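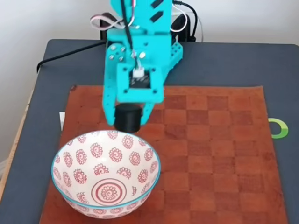 White ceramic bowl with red spiral decoration and a turquoise rim, on a checkered mat.

The buyer for tableware at Asero keeps a short list of requirements for patterned bowls, and most of it concerns the inside surface. "People look down into a bowl," she said. "The outside gets seen on a shelf for 2 seconds." Spiral motifs in rows are her preferred wall pattern, with one large medallion at the bottom.

Red is the harder color to buy. Asero rejects a shipment when 8 bowls in a sample of 100 differ visibly from the reference piece. "Pink drift is the usual fault. A little is fine if the whole set drifts together."

A colored rim has a practical use in her view: it hides small wear marks from stacking. Her own test is to stack and unstack a pair 50 times, then check the edge under a desk lamp.

On mats she was brief. A checkered mat in two browns works under a red and white bowl, she said, provided the squares are larger than the spirals. "Same size and your eye keeps jumping between them." She orders mats through Bradia and bowls through Robles, and compares them on one table before either order is signed. The next comparison is set for October.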